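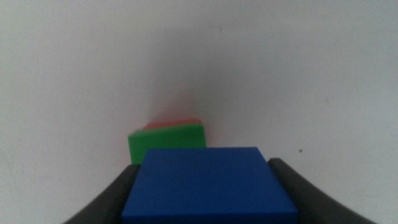 Plain coloured blocks are sold by the set, but the dimension that matters is the edge. Anika Greenberg of Wokby specifies 25 mm for table play and checks each batch with calipers. A cube even slightly out of square shows up by the fourth course of a tower.

Colour is a separate problem. Flat blue and green keep their tone under shop lighting - red drifts towards orange, and Everett Iwasaki rejected over 286 pieces in August on that count alone. The Skokgate set mixes cubes with longer cuboids, packed in 2 layers.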